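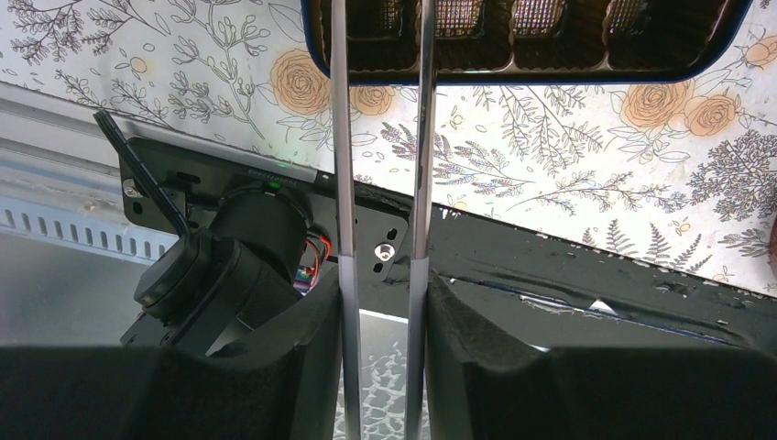 Grippers first, since that is what the money went on. The Kunar fingers are in, on both arms, and they stay in until the end of the grant unless you tell us otherwise. The Hernus set is back in its case. We compared the two sets over the spring and then again this fall with the new controller, and the result came out the same way both times, Kunar ahead on small food items, Hernus a little ahead on anything flat and stiff. The wrist camera is the part that took longest. With the wide black Kunar fingers the bottom corners of the view are always finger, and what you work with is the gap between them. Long shiny things are the worst. Two metal rods running straight up the middle of the picture, with highlights all down their length, and the depth estimate jumps from one rod to the other and back. The flowered wallpaper behind does not help the feature matcher either, lots of little leaves and stalks that all look alike to it. We are keeping the wallpaper. It is a fair test of what a home would throw at us and the reviewers asked for clutter.

Status against plan, short version:

Gripper comparison - done.
Wrist camera selection - done, one open item (exposure, see further down).
Controller comparison - half done. Hemmin finished, Clutora still running.
Two-arm food handling - started, ahead of plan.
Write-up - not started. Behind.

Numbers. 2,287 attempts logged since April. Of those 1,083 were with the Hernus fingers and the rest with Kunar. Every attempt has both camera streams saved and the joint log, apart from 8 where the log file was empty. Those 8 are left out of all results and I have listed them in the data folder so you can see which.

What counted as a success: item picked, moved, let go where it was supposed to be let go, no visible damage. Dropped and picked up again is a fail. We argued over this one for a while and went with strict. It makes our rates look worse than the ones in the proposal, which used the looser rule. Please dont compare the two directly.

Hernus fingers. Good grip on boards, lids, box edges. Thin tips so they get under things. On soft items they pinch, and the pinch marks showed up early, in the first batch of runs. We tried lowering the force and then they let go half way across. Padding helped some but the pads came off. We went through a lot of pads. If anyone picks this up later, glue them, don't tape them.

Kunar fingers. Wider, rounded on the upper edge, a bit of texture. Slower to close. They forgive a bad approach angle much better, and that turned out to matter more to us than speed. Downside is the camera view, as above. Also they bump the neighbor when items are packed close together.
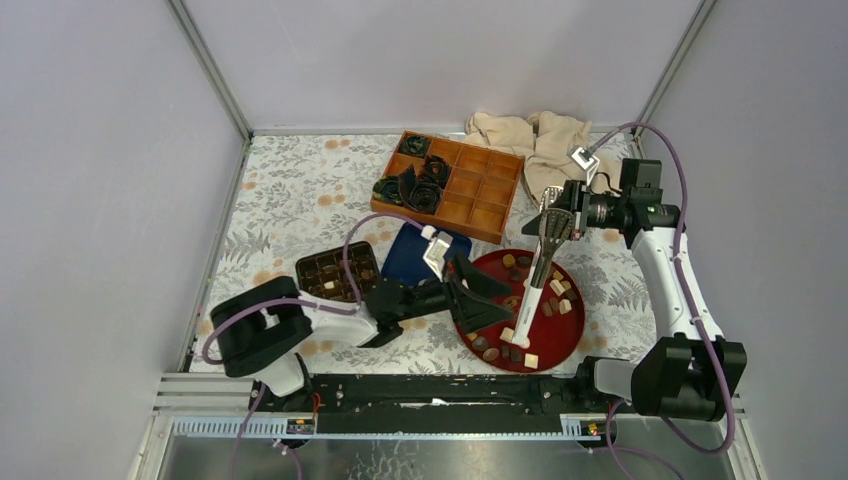
Assistive Manipulation Group - Progress Report to Funder - 2021-11-29

Two-arm food handling. This was penciled in for the last part of the grant and we pulled it forward as the arms were free. One arm keeps its parallel gripper. The other holds tongs, a regular pair with serrated tips and a white handle, gripped in the wrist. Chocolates on the round red tray are the current job, dark rounded ones and pale cubes mixed together. The cubes are easier. The rounded ones roll when a tip touches them off center, and the tray being lacquered makes that worse. The compartment tray with the dark rolled items is the other job, and that one goes to the parallel gripper alone for now. Square cells are small, so the approach has to be almost straight down.

Tongs vs. fingers was not in the proposal. Nattawut Rojanasak suggested it after watching the gripper lose the same chocolate over and over, and it took an afternoon to set up. Worth it I think. The tongs put the contact point farther out from the wrist so the camera can see what it is going for. The cost is that we lose force feel. The controller only knows how hard it is holding the handle, and what happens at the tips is a guess. I would like to spend part of the next period on this if you agree, see requests.

Cable routing. Sounds minor, cost us real days. The cable along the arm needs slack at the wrist or it pulls when the wrist turns over, and too much slack and it catches on whatever is tall. We have it looped and clipped now. Still check it before every batch.

Controllers. Hemmin is the one we know. Stable, easy to restart, a bit coarse near the end of a move so the last stretch toward an item looks nervous. Clutora is smoother there. It also stopped with a timing fault in 2 separate sessions and needed a full power cycle, and we have no explanation from the supplier yet. All of the two-arm work so far is on Hemmin for that reason. I dont want to swap until the fault is understood. If the supplier has no answer by the time we start the write-up, we report Clutora as partly tested and leave it at that.

Cameras. The small wrist camera is fine up close and we are happy with it. Open item is exposure: it hunts when a shiny thing fills the middle, locks a beat too late, and the first part of the approach is washed out. Fixed exposure solves it for metal and then dark chocolate goes to a black blob. Trying a two-setting version, switched by task. The fixed camera over the workspace needs nothing.

Problems, in order of how much they worry me:

Clutora fault, above.
Write-up. I had hoped for a draft by now. Running the arms has eaten the time.
Spares. One set of Kunar fingers left in the drawer, and the lead time has gotten longer.
Chocolate is a consumable and it gets handled till it looks bad. Small cost but it is not on any budget line so I am raising it.

Requests. First, OK to move the leftover pad and tape money into Kunar spares. Second, OK to add the tongs work as its own task, no extra funds, just hours moved from the Hernus repeat runs we no longer need. An email is enough for both.

Next period: finish Clutora or close it out, settle exposure, repeat the red tray runs with parallel fingers only so theres something to compare the tongs to, first draft of the gripper section. Updated task table and the run list are in the shared folder, same place as last time.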